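Para: lista de discussão – compras e casa
Assunto: Re: Re: Apartamentos mobilados da Kirnard, "visita virtual" e caução
Data: segunda-feira, 25 de novembro de 2019

Boa noite a todos,

Respondo por baixo, como manda a regra da lista, e peço desculpa pelo tamanho.

> Fui ao stand de vendas da Pesta no sábado e saí de lá convencido. O
> contrato é feito pela Kirnard, tudo mobilado, entrega em março. Pagam-se
> 100 euros de reserva, que são devolvidos se desistirmos no prazo, e fica
> a casa "bloqueada" em nosso nome. A visita virtual mostra tudo, divisão a
> divisão, por isso acho que nem é preciso esperar pelo andar modelo. Quem
> daqui já reservou? Vale a pena?

Não reservei e não vou reservar, pelo menos para já. Passo a explicar porquê, e quem tiver papéis que me contradigam que os ponha aqui, de preferência digitalizados e não resumidos de memória.

Primeiro, os 100 euros. O valor é pequeno e é por ser pequeno que as pessoas assinam sem ler. Pedi a minuta por correio eletrónico e a cláusula 4 diz que a devolução se faz "mediante validação interna do pedido". Validação de quem, em que prazo, com que critérios? Perguntei isto por escrito e recebi de volta o folheto em PDF, o mesmo que já tinha. Voltei a perguntar e recebi um convite para uma sessão de esclarecimento. Não quero ser esclarecido numa sala com café, quero uma frase num contrato.

Segundo, a palavra "bloqueada". Um papel de reserva com esta redação não me parece um contrato-promessa, e no lugar do nosso colega eu não o trataria como tal. Se a Kirnard decidir entregar a casa a outro, o que é que temos na mão? Um recibo. Pode ser que haja jurisprudência simpática, não sou advogado, mas gostava que alguém da lista que o seja nos dissesse se estou a ver mal.

Terceiro, a visita virtual, que "mostra tudo".
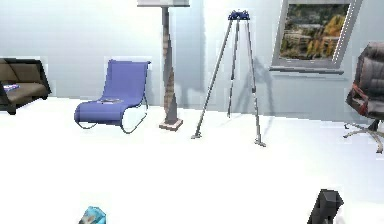

Visita virtual, zona de estar: sofá e cadeira azul junto à parede.

Mostra móveis. Muito bem. Mas o caderno de encargos da minuta, no ponto do mobiliário, fala em "peças equivalentes, sujeitas a disponibilidade", sem marca, sem medidas, sem material. Qualquer cadeira é equivalente a qualquer outra cadeira se quem decide for o vendedor. E uma imagem feita em computador não me diz a espessura de uma parede, nem se se ouve o vizinho a arrastar bancos, nem quanto sol entra em janeiro. Pedi a planta cotada. Disseram-me que a planta é "indicativa" e que as cotas definitivas saem com a obra. Ora, se as cotas saem com a obra, em que é que se baseou quem fez a visita?

Já agora, e isto é só para os que andaram na história do Vallejo: lembram-se com certeza do anexo dos acabamentos. Também aí estava tudo muito bonito no ecrã, e depois o anexo que valia era outro, datado de uma semana mais tarde, que metade dos compradores tinha assinado sem dar por isso no meio de um maço de folhas. Não digo que a Kirnard vá fazer o mesmo. Digo que a minuta tem 2 anexos referidos no texto e que no ficheiro que me mandaram vinha apenas um. Pedi o outro. Estou à espera.

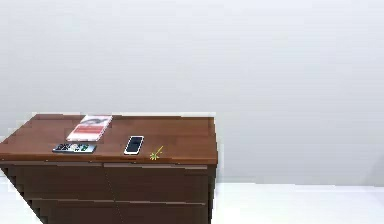

Quanto ao preço, que o nosso colega não refere mas que está na tabela pública: o pacote de mobília está incluído e não é discriminado. Isto tem consequências. Quem pede empréstimo vai ter uma avaliação do banco, e não estou nada convencido de que o perito vá dar valor a cómodas e sofás como dá a paredes. A diferença sai do nosso bolso à cabeça. Quem já tem mobília em casa paga-a outra vez, e quando perguntei se havia desconto para quem prescindisse do pacote disseram-me que "o conceito é integrado". Traduzam como quiserem.

Há ainda a questão do condomínio. A gestão fica entregue à Zarngate por 2 anos, renováveis, e aceita-se isso logo na reserva. Fui procurar as contas de outros prédios que eles administram e não encontrei nada publicado. Pode não haver obrigação de publicar, concedo, mas uma empresa que vai receber uma quota minha todos os meses podia ao menos indicar-me um prédio onde eu possa tocar à campainha e perguntar se o elevador funciona. E gostava de saber como se faz para os substituir se a assembleia assim o entender. Na minuta não vem.

A data de março também me deixa de pé atrás. Passei pelo terreno na semana passada, da rua vê-se pouco por causa da vedação, e por isso não vou dizer que está atrasado. O que sei é que a minuta fala em "previsão" e não prevê qualquer penalização. Quem estiver a pensar denunciar o arrendamento atual a contar com as chaves nessa altura, por favor faça as contas a mais uns meses de renda antes de escrever a carta ao senhorio.

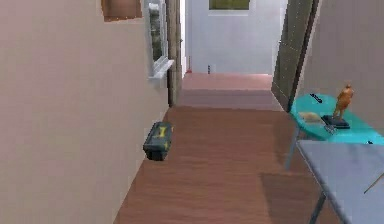

O que eu faria no lugar do colega que perguntou: pedir a minuta completa com todos os anexos, pedir a licença de construção e ir confirmá-la à câmara, pedir por escrito o prazo de devolução do sinal, e não pagar um cêntimo até ter isso tudo em cima da mesa. Se responderem bem, volto aqui e dou a mão à palmatória. Se responderem com outro convite para café, guardem o convite.

Uma nota para a pessoa que me escreveu em privado a perguntar se trabalho para a concorrência: não trabalho, e a pergunta podia ter sido feita na lista.

Mando em separado a minuta a quem ma pedir. O ficheiro é pesado e o servidor da lista tem rejeitado anexos desde a última mudança, pelo que peço que indiquem um endereço que aguente.

Cumprimentos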